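工单：椅腿装配任务，腕部相机位姿估计跳变，双臂规划频繁中止
提交人：我（感知和规划这边）
抄送：Hye-jin Son
模块：Katari（规划器）、Zitulton（感知节点）
状态：处理中
日期：2026年5月11日

先说现象

装椅腿这个任务又开始闹脾气了。上周升级完 Zitulton 之后，开头几轮跑得挺顺，我还在群里得意了一下，结果昨天下午连着好几轮都停在“对准插座”这一步。日志里反复就是这句：

WARN pose_jump: 目标位姿相邻两帧偏差超过阈值，轨迹作废

作废之后 Katari 会重新规划，规划完又跳，又作废，两条胳膊就停在半空里等着，看得我着急。

我一开始怀疑头部相机的外参被谁碰了，毕竟前两天刚挪过支架。重新跑了一遍标定，数值和原来那份基本对得上，所以这条先划掉。

然后我把左夹爪固定在座框前沿上，右夹爪张开悬着不动，单独录头部相机的位姿输出。这个姿势下座框和几条腿的根部都看得清，连续录了200帧，一帧都没跳。头部这一路我觉得可以放心。

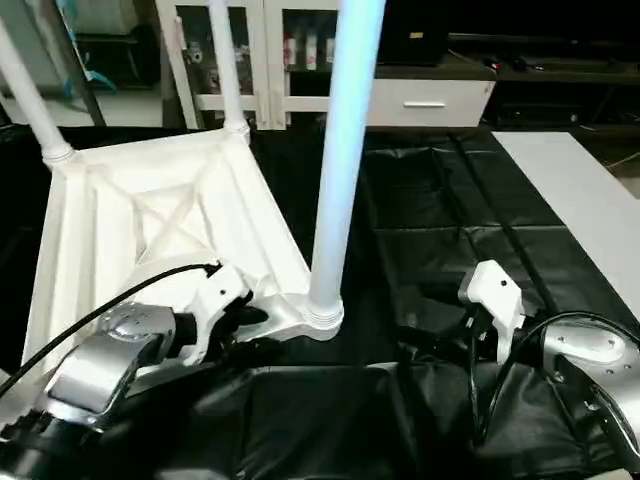 排查一：腕部相机这一路

头部没事，那就轮到腕部了。把腕部节点单独拉出来，夹爪移到椅子近处停住，同样录200帧，跳了19次。好嘛，抓到了。

更气人的是置信度一直很高，跳的时候也高，所以下游的过滤器根本拦不住。我把跳变那几帧的拟合结果叠到点云上看，发现圆柱拟合在两个目标之间来回切：一会儿说轴线在左边，一会儿说在右边，两个答案它都特别自信。

当时我跟 Hye-jin 说可能是新版的分割权重有问题，她让我先别急着甩锅，把原始图翻出来看看再说。行吧，翻。

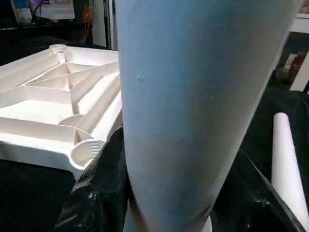
Zitulton 的圆柱检测有个老前提，我写的时候图省事，默认近处画面里最大的那个柱状物就是要装的腿。这个前提在头部视角下问题不大，到了腕部就很要命：一根灰蓝色的大柱状物从上到下占住了中间，右边靠边的地方还立着一根细一点的白色柱子，两个都能拟合出像模像样的轴线。再加上左下那团发亮的黑色塑料，褶皱上全是小高光，深度图在那一块就是一片噪点，候选区域的边界每帧都不一样，谁排第一也就跟着变。所以分割权重是冤枉的，我收回之前在群里说的话。

顺手还查出一个小毛病：插座那个圆形凹槽内壁有一圈细竖棱，边缘检测会把棱当成好几段短弧，圆心偶尔会偏。偏得不多，单独看不至于触发作废，但跟轴线跳变叠在一起就更乱了。

改了什么

1. 圆柱检测不再按面积排序。改成用头部相机给出的座框位姿做先验，把每个插座的预期轴线投到腕部视角里，只留夹角在阈值以内的候选。

2. 候选之间加了滞回，新候选要连续6帧占优才允许切换。单帧翻转直接丢掉，不往下游发。

3. 置信度的算法换了。以前只看内点比例，现在把第二名候选的得分也算进去，两个差不多的时候置信度就该往下掉。早该这么写的，唉。

4. 圆心拟合前先把短弧合并，长度不够的扔掉。

5. 深度图里高光附近的点先做一遍掩膜。参数还在调，调太狠会把椅腿上的亮面也吃掉，目前取了一个比较保守的值。

改完用昨天录的包离线回放，腕部那200帧，跳变降到0。先别鼓掌，回放而已，而且就是照着这个包改的。

排查二：Katari 那边也不是完全无辜

位姿稳了之后我又看了一眼规划日志，发现还剩一类中止，跟感知没关系：

ERROR self_collision: left_wrist / right_wrist 最小间距不足

两条胳膊在座框前面凑得很近的时候，Katari 的碰撞模型里腕部支架还是旧的外形，线缆也压根没建模，它算出来的间距跟实物对不上。有时候明明能过它说过不了，有时候它说能过，我在旁边看着线缆都替它捏把汗。

Hye-jin 把新支架的外形导出来发给我了，我换进了模型，线缆先用几段胶囊体糊上，够用。另外给双臂汇合的那一段单独限了速，免得重新规划的时候冲太快。

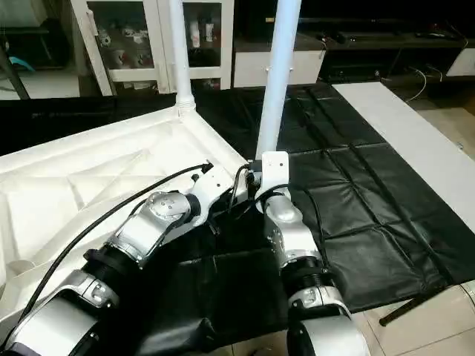

双臂腕部在白色立柱前靠近时的姿态，碰撞间距以此姿态为核对参考。

已知的坑

Jeon 那边的可视化面板还在读旧字段 confidence_raw，所以面板上的曲线看起来会跟以前一样高。别被它骗了，看 confidence_v2。我给他们提了单子，还没人接。

还有，如果回滚 Zitulton 记得把 Katari 的配置一起回滚，不然先验投影那一步会拿到空的座框位姿，节点不报错，就是安安静静地什么都不发。我今天早上在这上面浪费了一大段时间，盯着空话题怀疑人生，最后发现是自己切分支忘了切配置……

回复记录

Hye-jin Son：滞回的6帧在腕部快速移动时会不会太慢？我记得接近段的速度不低。

我：会慢一点。接近段我把切换锁死了，整段只认进入之前选定的那个候选，到了预对准点再放开。你要是觉得别扭，参数叫 switch_hold_frames，随便改。

Hye-jin Son：行。那实机验证跑多少轮？

我：想先跑100轮，中间不重启节点，顺便看看内存涨不涨。

Hye-jin Son：椅子的摆放角度也要变一变，别每轮都一个样。先验这种东西，角度一偏就容易露馅。

我：收到，加进脚本里了。座框朝向每轮随机偏一点，偏多少写进日志，方便回头对。

待办

实机100轮，跑完把跳变次数和中止原因贴到这个单子下面。
高光掩膜参数做成可配置，现在还写死在代码里（别骂）。
线缆的胶囊体换成正经模型，这个不急，6月之前弄完就行。
把“最大柱状物就是目标”这个前提从 Rumstead 的文档里删掉，那边还有两处引用。

单子先不关，等实机结果。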